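How to Cover a Worktable in Bright Green

A bright green top makes small parts easier to find and brightens up a dull corner. I cover mine whenever the old one gets too marked up to look at. The job takes an afternoon, and most of that is cleaning and measuring. These steps work for a cloth or a thin sheet cover on any flat table with square edges.

What you need

Cover material in a solid green, no pattern
Double-sided tape
Tape measure and a long straightedge
Utility knife with a new blade
Soft pencil
Dish soap, a rag and a dry towel

Step 1. Clear and clean the table

Take everything off, including anything clamped to the edge. Scrape off old glue with a plastic scraper and wash the top with a little dish soap in warm water. Wipe it again with plain water and dry it. Tape will not hold on a greasy spot, so go over the corners twice.

Step 2. Measure

Measure the length and width at both ends. Older tables are often out of square. Mine is 40 inches wide at the window end and slightly less at the other. Use the larger number and add 2 inches on every side for trimming.

Step 3. Cut it rough

Lay the material face down on the floor, mark the size with pencil and cut along the straightedge. Leave the piece flat overnight if it came on a roll. It will still have some curl in the morning, but it will be easier to handle.

Step 4. Tape and lay

Run tape around the whole edge of the table and put a strip down the middle. Peel one short end first. Set the cover down there and smooth it toward the far end with the towel, peeling the rest of the tape as you go. If you get a bubble, lift back to it and lay that part again.

Step 5. Trim

Cut the extra off with the blade held against the table edge. Change the blade if it starts to drag.

Step 6. Check the color

Put out a few of the things you normally work with and look at them under your usual light. White stands out sharply on bright green. Yellow is easy to spot too, and so is black.

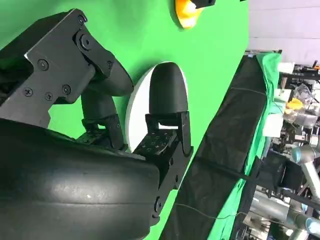

Keeping it clean

Wipe up spills the same day. For pencil marks, use a white eraser. Lift heavy items when you move them, and don't cut directly on the cover.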